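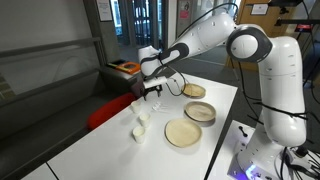

Open day at the Druvthorpe tableware works, Tiluleck
Visited Nov 11, 2024

The Druvthorpe works makes and packs single-use catering ware and opens its doors to trade visitors twice a year. I went with Hina Warraich, who buys for the same group of canteens as I do. The purpose was to look at plate stock ahead of a contract renewal in December and to settle a disagreement over rim height, on which more further down.

Getting there

The works is on the north side of Tiluleck, 11 minutes on foot from the station along a road without a sidewalk for the last stretch. Visitor parking is behind the boiler house. The main building dates from 1919 and was put up as a starch mill. The floors are concrete, sloped to drains in the older half, and the goods elevator still serves all levels. Sign-in is at the side door. Hairnets and shoe covers are required in the press hall but not in the rooms upstairs.

Groups are capped at 14. Ours was smaller. Benedek Hajdu, the shift manager, led it, and he answered most questions with a figure or with an offer to look one up.

The press hall

Three materials are handled on site: palm leaf, molded bagasse and coated paperboard. Paperboard arrives as printed or plain blanks and is formed into cups in a separate room that was closed for a belt change. Palm leaf arrives dried and flat. The sheaths are rinsed, left to take up moisture, and pressed in heated dies. The hall had 6 presses, of which four were running. Each die set makes a single diameter, so a change of size means a change of tooling, and short runs are priced accordingly.

Trimming is done on the press for the small sizes and on a separate cutter for the large ones. Hajdu passed around rejects: splits along the grain, a rim folded back on itself, one plate with a stain through the center. Color is not grounds for rejection. The leaf ranges from cream to dark tan and is sold mixed, with the variation stated on the carton. Buyers who want an even color can pay for sorting, and according to Hajdu few of them do.

Drying after the press takes place on wire racks. Palm-leaf ware that is packed too early can warp in the sleeve, and a warped plate rocks when cut on. We tried this on a reject with a serrated knife. It rocked.

The table room

Upstairs there is a bright room with a long white table where ware can be seen laid out at serving distance, out of its packaging. Three round plates of different sizes had been set out with their cups. I did not write down the stock codes and there were no labels that I noticed, so the remarks here are on general form only. All three plates were shallow. Against a white surface the tan shades separate clearly, and the difference from one plate to the next is larger than it looks on a supplier's web page. For a buffet, where plates come off a stack, this hardly matters. For a laid table it does, and I would ask for sorted stock there.

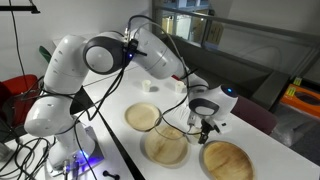
Three round plates and a clear plastic cup on the long white table.

White utensils on a white table are hard to see. This is a small point, but our own servery counters are white laminate and we have had the same trouble at clearing time. Hina has proposed a colored tray under the cutlery. I would go further and change the cutlery.

Rim height

The disagreement mentioned at the start was over the rim of the Antal plate, which is the works' standard palm-leaf line. Hina's position was that the rim is too low for anything with gravy. Mine was that our portions are too large. Hajdu had a depth gauge and a sheet of nominal dimensions, and we measured a sleeve of the medium size. The rims were within the stated tolerance and lower than either of us had remembered. There is a deeper version in the same diameter. It nests less tightly, and a carton holds fewer of them, so the freight cost per plate goes up.

We took a sleeve of each for a trial with the Thursday stew. Hina regards the matter as settled. I have agreed to wait for the trial.

Stacking and storage

Finished cartons go by truck to the Clasoldale warehouse, which was not part of the visit. Storage guidance was given on a printed card and is repeated here for our own stores:

Keep palm-leaf cartons off the floor and away from outside walls.
Do not open a sleeve until the day it is needed.
Stack no higher than the mark on the carton.
Paper cups go in the sleeve, mouth down, including part sleeves.

The last line is the one our sites ignore. Part sleeves get stood upright on the shelf with the plastic torn open, and the top cup collects dust. It is also the easiest to correct.

Cups

There was less to see on the cup side with the forming room closed. Small paper cups and clear plastic ones are both in the catalog. The clear ones are bought in. For water service I would keep paper in the small size. For cold juice the clear cup has the advantage that staff can see from across a room what has been poured and how much is left -- a practical consideration at children's events. 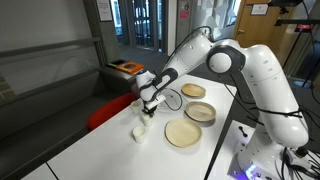 How long can a palm-leaf plate hold hot, wet food?
Long enough for a normal sitting. The works advises serving straight onto the plate and clearing it after the meal, and does not recommend holding filled plates in a warming cabinet. Dry or baked items are less of a concern.

Practical notes

The tour ran to two hours with the measuring included. Stairs are steep on the east side; ask for the goods elevator if needed. Coffee was available in the sign-in room and was weak. Photography was allowed upstairs and not in the press hall, which is the usual arrangement at works of this kind.

Samples are limited to one sleeve per size per company. Bring a bag -- the works does not supply one. We carried ours back to the station in a carton lid tied with string.

Orders for the new year have to be placed before the press schedule is fixed, and the sorted stock has a longer lead time than the mixed. I have asked for prices on both, in the medium and large sizes, and on the deeper rim in medium only. The quotation will be added to this page when it arrives.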